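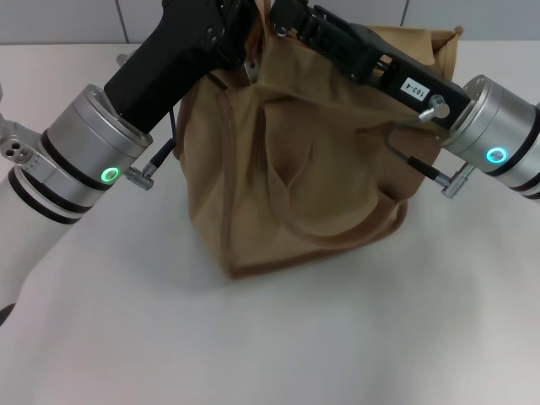
Compte rendu de la réunion de février, atelier partagé Joltumley, groupe « deux bras ». Ouverture à 19 h 10, clôture à 21 h 25. Le point 1 porte sur la tenue de sacs souples par le bord supérieur, tâche retenue à la réunion précédente. Le sac d'essai est le cabas en toile beige à passepoil brun. Les deux pinces serrent le bord en haut à gauche et en haut à droite, la base restant au contact du plateau. Le groupe constate que l'ouverture se déforme en pointe et que la face avant plisse à partir des points de serrage. L'anse retombe en boucle devant cette face et devra être prise en compte dans la trajectoire de dépose d'objets.

Approbation du compte rendu précédent
Approuvé avec une correction : la masse maximale admise dans le sac pendant les essais est de 300 g, et non de 300 g par bras.

1. Tenue du sac
Deux stratégies ont été discutées. La première consiste à écarter les pinces dans le plan horizontal jusqu'à tension du bord, puis à relâcher de quelques millimètres. La seconde ajoute une légère descente simultanée des deux poignets, pour laisser la base reprendre la charge. La seconde est retenue pour la prochaine série. La consigne d'effort reste inchangée tant que la dérive du zéro n'est pas réglée (voir point 3).
Demande d'un membre : essayer un sac sans passepoil, la couture rigide facilitant peut-être le maintien de la forme. Accepté, après la série en cours. Chacun regarde ce qu'il a chez soi.

2. Mors
Les mors actuels sont conservés. Le jeu imprimé selon le plan Gosselin a été monté à blanc : l'entraxe des perçages est faux de 0,5 mm. Plan à reprendre avant nouvelle impression. Proposition de coller une bande de silicone sur les faces de serrage : 21 voix sur la liste de discussion y étaient favorables, mais aucune épaisseur n'avait été précisée. Décision : 1 mm, sur un seul jeu, pour comparaison.

3. Commande et logiciel
La branche Isum est fusionnée. La boucle de commande des deux bras tourne désormais à 50 Hz sur le même ordinateur. Le journal du dernier essai long contient 2 177 lignes d'avertissement, presque toutes identiques (horodatage du bras droit en retard sur celui du bras gauche). Le message sera limité à une occurrence par seconde. La cause reste à trouver ; l'hypothèse du concentrateur USB est à vérifier en premier.
Dérive du zéro d'effort : procédure de remise à zéro à exécuter pinces ouvertes, bras immobiles, avant chaque série. À ajouter au script de démarrage.

4. Câblage
Discussion sur le passage des câbles entre poignet et pince. La boucle libre donne le débattement nécessaire mais risque d'accrocher l'anse d'un sac lors d'une approche basse. Une gaine spiralée est préférée aux colliers, qui bloquent la rotation. Longueur à mesurer poignet en butée, des deux côtés.

5. Budget et créneaux
Devis Lustus pour deux câbles de rechange et un lot de connecteurs : accepté. La demande d'un second plateau est reportée.
Le créneau du soir est maintenu. Pendant les essais, l'établi voisin n'est pas utilisé pour la découpe, les poussières ayant déjà gêné le réglage des mors.

Actions
Reprise du plan Gosselin et réimpression d'un jeu.
Pose du silicone 1 mm.
Limitation du message d'avertissement, puis essai sans concentrateur.
Ajout de la remise à zéro au script de démarrage.
Mesure et commande de la gaine.

Questions diverses
La clé de 2,5 manque toujours dans le coffret du groupe.
Prochaine réunion en mars, même heure.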